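Greton Street Darkroom: Frequently Asked Questions

Do I need to know what I'm doing?
No. Most of our members didn't when they joined, and a fair few have kept it that way through years of steady effort. If you've never developed a roll of film, book the beginner session before you book bench time. It runs on Thursday evenings from 6:30 and goes until the last person has got their film onto the reel, so bring a snack.

What does it cost?
Membership is $50 a month, which covers the enlargers, the film-drying cabinet and the standard black-and-white chemistry. Paper is extra. You can bring your own or buy it from the cupboard at what we paid for it. Casual visits are available when there's a bench free, and there's usually a bench free except in the fortnight before the members' show, when everyone discovers they have an artistic vision.

Where do I park?
Behind the building, off the lane. The spots marked for the physio are for the physio. She is a lovely woman and she will have you towed.

Can I develop colour film?
Not at the benches. We send C-41 out to a lab with the weekly bag, and it comes back when it comes back. Slide film goes in the same bag and takes longer. If you have a deadline, the weekly bag is the wrong place for your film.

I have a box of old film from my grandfather's shed. Is there anything on it?
Possibly. Heat does more damage than years, and a tin shed in February is a slow oven. Expect fog and low contrast, and every so often a perfectly good picture of a caravan. Tell us the film type and we'll suggest a starting time. We'd cut a short length off the end and test that before committing the whole roll.

My negatives came out completely clear. What happened?
Look at the edges. If the frame numbers are there, the developer worked and the film was never exposed, so it probably didn't catch on the take-up spool. If the numbers are missing too, you put the fixer in first. We've all done it. Label your jugs.

My prints are flat and grey. Is it the paper?
Everyone hopes it's the paper. Now and then it is, particularly if the packet has been opened under the kitchen light by a curious child. More often the print was pulled out of the developer early because it looked too dark under the safelight. Everything looks too dark under the safelight. Leave it in for the full two minutes, fix it, then carry it out to the hallway and judge it there. 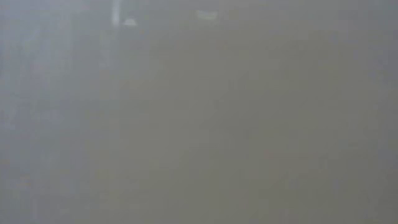 If it's still flat after a full development, go up a contrast grade and make another test strip. Change one thing at a time. People who change the grade, the aperture and the exposure all at once end up with a different bad print and no idea how they got it. Check the enlarging lens for haze as well, and clean it with the blower and the proper cloth. Your jumper is not the proper cloth.

Which enlarger should I book?
Disa is the easy one and suits 35 mm. Preso takes medium format and has a focus knob that drifts, so check it again after you've stopped down. Mujić is named after the member who rebuilt it, and it's the best of the lot provided you don't touch the column lock. Please don't touch the column lock.

How do I book?
Online, or by ringing and leaving a message. The door code changes each month and is sent with your booking. The old one was 511 for so long that half the neighbourhood knew it, which is why it changes each month.

Can I bring a friend?
One, and they need to stay put when the lights are off. Kids over 12 are welcome with an adult. Dogs aren't, however calm.

What do I do with used chemistry?
Developer and stop can go where the sign over the sink says they can. Fixer goes in the blue drum, every time, because it's full of silver and the council takes an interest. If the drum is full, tell someone. Do not start a second drum in a bucket.

Is there a library?
There's a shelf. At last stocktake it held 963 magazines and two books, both on weddings. Borrow what you like.

Who do I complain to?
Hjalti Hjaltested looks after the equipment and reads the fault book on Sundays. Write down which enlarger, what it did and what you'd done just before that. "Broken" has been tried as a description and didn't get anyone very far.

Are gift vouchers available?
Yes, in any amount. They don't expire, though the chemistry does.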